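2021-08-24

Upholstery shop, bench 2. Jistholm settee and its loose cushions.

Picked up where Araceli left off. The seat deck is stripped, webbing all out, old tacks pulled except for a run along the back rail where the heads snapped. Ground those flush. The rail has a split at the left end, old and full of dust. Blew it out, worked hide glue in with a palette knife, clamped overnight. Do not web that rail before tomorrow noon.

Springs: kept the originals. Two had lost height next to their neighbors, so I swapped them for the pair out of the Amley chair we scrapped. Same gauge. Tied the front row only, eight-way, and stopped at the clamp.

Cushions. The customer wants the old covers kept if we can, refilled, with new cord where the cord has gone. Opened one seam on the plain back cushion to look inside. Feather and down mix, a lot of quill, and the inner case is leaking at the corners. Weighed the fill at 300 g light against what Prendden lists for that size. Plan is a new downproof inner, washed fill back in, topped up with fresh.

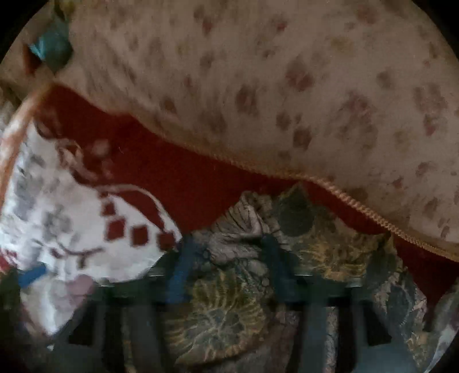
Printed cushion, cream ground, gold twisted cord at the edge.

Cord matching took most of the afternoon. Jaidee sent two cards of twisted cord, a pale gold and a darker one they call straw. Pale gold is closer in daylight. Under the shop tubes it goes green and the straw looks better, so check by the window before ordering. Both are flanged. The flange is narrower than I like, and on the test strip it crept out of the seam at the corner until I clipped it every half inch and basted by hand. Machine basting puckered it.

Test seams on scrap cotton, same thread, size 80 needle: skipped stitches beside the cord on every pass. Changed to a size 90 and the left-hand cording foot, tension down half a turn. Clean after that. Leave the machine set that way for now.

Joining the cord ends: tape before cutting, always. Unlaid the strands, overlapped them, tucked the left set under and laid the right set over the top. Second try was good enough to use. The first one is pinned to the board as a bad example.

Used so far: 40 ft of spring twine, one spool of basting thread, half a jar of glue.

To do
- unclamp rail, check split with feeler
- finish tying, then burlap
- order pale gold cord from Jaidee, ask about a wider flange
- Araceli to call customer about the fill
- more size 90 needles, last pack is open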